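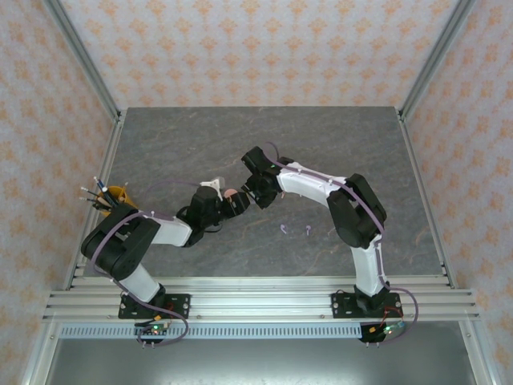 Search tickets

Ticket 43: left arm drops out when the elbow folds
Cell: Tollent two-arm bench
Opened by: Bergþóra Blöndal
Last updated 06/08/2026

Symptom: left arm loses its wrist bus about 70 minutes into a run. Right arm is rock solid.

Tried first: swapped the Driline controller boards left to right. Fault stayed on the left, so the boards are cleared. Great, one less thing to buy!

Next: ran the left arm through 5 slow elbow folds with the log open. Dropout on the fourth, right at full bend. I was so happy to see it on demand!

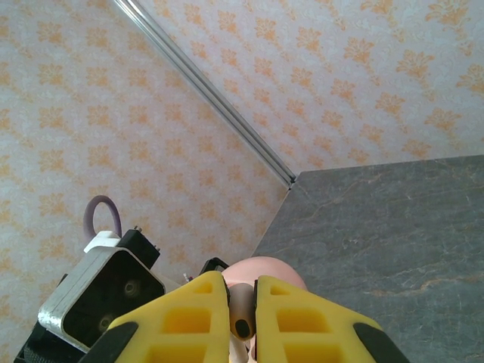 Went over the purple cable run next, wrist to base. My money is on too little slack over the elbow. The Kárason notes ask for a fresh cable every 3,000 cycles, and ours dates from November (oops).

Plan: new cable, bigger loop at the elbow, retie the forearm, repeat the folds. Leave the gripper settings alone, they're lovely right now.

Status: waiting on cable from Zudwood

2 comments · 0 shares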